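Site Visit Report: Two-Arm Food Handling at the Hundton Lab Open Day
Course unit: Automation in Practice
Submitted by: Group 4

1. Purpose of the visit

Our class went to the Hundton lab in January for its yearly open day. Each group had to pick one demonstration and write up the task, the equipment, and what a company would need to think about before using it. We picked the Surdu station, where two robot arms work on moving steamed buns from an electric steamer to a plate. The other groups covered the packing line and the mobile cart.

2. The task

The task has a simple description. Buns are in the steamer, the lid is off, and the buns have to end up on the plate in one piece. The staff told us that soft food is harder for a gripper than boxes or bottles. A bun changes shape when squeezed and no two have the same outline, so the fingers have to close far enough to hold it and then stop.
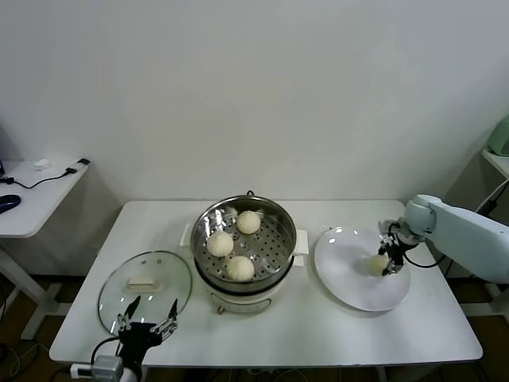
Figure 1. A bun at the fingertips of the right gripper, over the plate. Three more are in the steamer.

The right arm has the plate on its side of the table. The left gripper was near the glass lid when we took our first notes. We asked why two arms were needed, and the answer was that the same station is used for other kitchen tasks, including some where one hand holds a container and the other works inside it.

3. How the station is trained

The program is called Flornora and it was developed with a partner company, Drorkinby. It learns from recorded examples of the task. The staff said they had 200 recordings when they first let the arms try it alone and 1,000 by the fall. The goal is 3,000 before they move on to a different food.

Not every recording is kept. One person reviews them and removes those where a bun was dropped or torn – this takes longer than our group expected, and it is still done by hand.

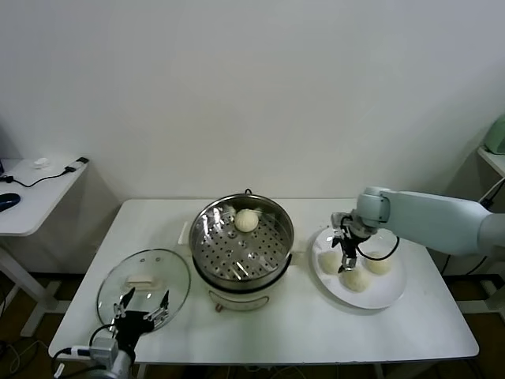
We also asked how the buns are placed at the start. They are put in different spots for each run so the program does not learn one fixed position. The plate is moved a little as well. The staff keep the same steamer for a full set of recordings and change it only between sets.

4. Reaching into the steamer

Most of our questions were about the pick itself. The wall of the steamer limits the angle the arm can come in from, and the buns can be close to each other. If the fingers open too wide they push a neighbor out of the way, and if they do not open enough they pinch the top.
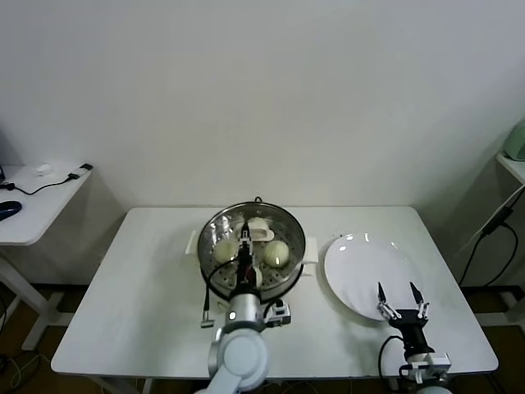
Grip planning is the part of the project we would look at first if we did a longer study. The program has to choose which bun to take, and that choice affects the next one. With four buns in the steamer, the gripper pointed straight down between the left and right ones, just in front of the one at the back, so there was little room on either side. We think a fixed picking order would be easier to test, but the staff prefer to let the program choose.

5. Comments

The talk and questions lasted 20 minutes, which was short for this station. We did not get figures for speed or for how often a pick fails, and we would need both to compare it with a person doing the same job. Cleaning was not covered either. A food company would have to know how the fingers are washed and whether they can be swapped during a shift.

We sent these questions to the lab by email and will add the answers to the final version.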